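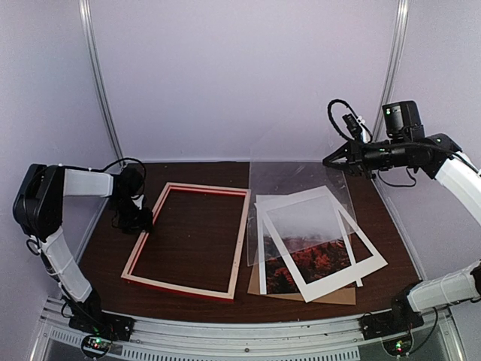

Framing cell, both arms at work, with the clear sheet over the mats and print.

Open day walk-round, August, filled in by me with a pen that kept dying. Tamara Panasiuk at Munar asked for comments as well as ticks, so she's getting plenty!

1. Visitor route marked and clear — OK. Tape is lifting by the Kikis stand, where the pushchairs turn. Please re-stick before the afternoon group.

2. Stop button reachable from the visitor side — OK. I pressed it myself at 10.15 and everything halted. Label is a bit small for my eyes.

3. Fire exits — NOT OK at first. Two Dinditex boxes in front of the back door, moved while I stood there looking cross. OK now.

4. Numbers in the room — limit is 31 at once, and we had 139 booked across the day. Someone on the door with a clicker, please, and not the same someone who is doing the teas.

5. Loose parts and sharp edges 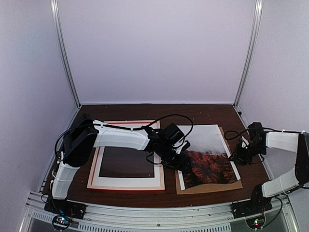 My main worry with any hands-on demo is what people are allowed to pick up afterwards, and the Bassi sheet only says "parts safe to handle", which could mean anything. I'd like each part listed by name. The frame with the red edging needs a splinter check before it goes round a school group, and so does the tan backing board under the forest print, corners especially. The print itself I'm happy with. Add the clear sheet to the list too and check its edges. Marked as PARTLY, to be looked at again.

6. Cables — OK inside the cell. Outside it, the extension lead to the tea urn crosses the walkway and wants a cover.

7. Staff briefing — OK, although two people missed it and had the short version from me in the corridor. Names are on the back of the sheet.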